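The Keys in the Blue Bowl

The year my sister got married, our whole family drove up to Ultska for the weekend, and I was given the job of looking after the keys. I was 17, the only one of the cousins who could be trusted not to touch the wine, and my aunt put a blue bowl in my arms at the door and told me that nobody was to have their keys back without walking a straight line down her hall carpet first.

I took it very seriously, as you do at that age. By ten o'clock the bowl was heavy and I had it on my lap under the coats, and I could hear the band starting up again in the marquee (they only knew four songs, but they knew them very well indeed).
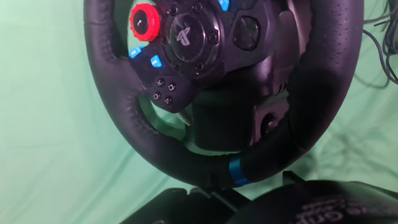
My uncle was the first to come. He had on his good jacket and he was humming, and he said he only wanted to pop down to Pola for more ice, 2 miles there and no traffic to speak of. I asked him to walk the line. He laughed, and then he saw that I meant it, and he set off down the carpet with his arms out like a man on a harbour wall. He got as far as the grandfather clock and had to put a hand on it.

"Well," he said, "it's a very old carpet."

He sat down next to me after that, and for a good long while we listened to the rain on the porch roof. Then, without my asking, he told me about a night in September when he was not much older than I was, and the bend below the Testa road, and the friend who had been in the seat beside him. I had known the friend's name all my life and never known why my grandmother always lit a candle for him.
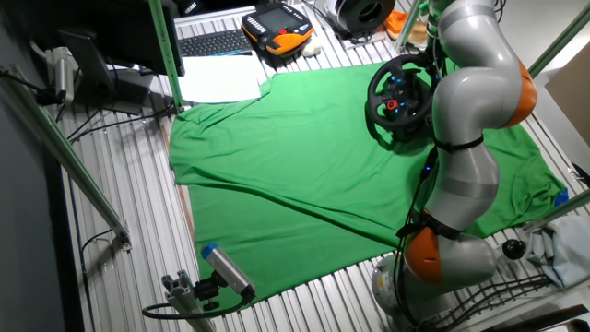 "He'd have been 65 this year," my uncle said. "He'd have been a terrible dancer by now."

We did without ice. When the last of the aunts had been found a bed or a sofa, I carried the bowl upstairs with me and slept with it on the chair, and in the morning they all came for their keys in their stockinged feet, very quiet, asking if there was any tea. My uncle walked the line again before I could say a word, all the way past the clock to the kitchen door, and held out his hand.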